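Cambiar el procesador de una torre Dell: ¿limpio la pasta antes o después de sacarlo?

Sena Baidoo
8 ene 2019
Hola a todos. Tengo abierta una torre Dell y el procesador lleva encima restos de pasta térmica vieja. Es mi primera vez con un zócalo de estos y me da respeto tocar los pines - ¿qué hago primero?

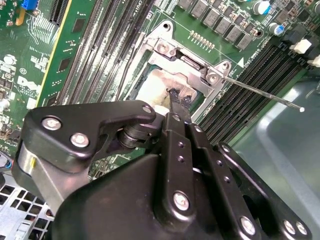
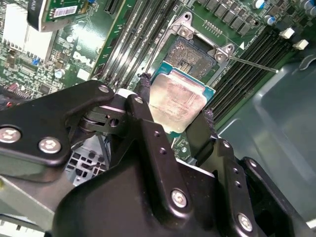
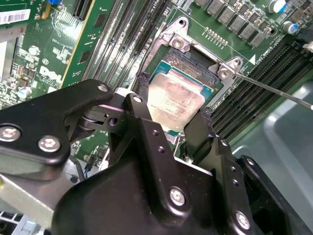

Ajith Unnithan
Yo limpio casi todo con el chip todavía sujeto, con alcohol y un paño sin pelusa, y remato los bordes fuera. ¡Ojo con que caiga pasta en los pines! En junio me pasó a mí y tardé unas 2 horas en arreglarlo.

Antigoni Stamatopoulos
Cógelo por los cantos y ya, sin deslizarlo.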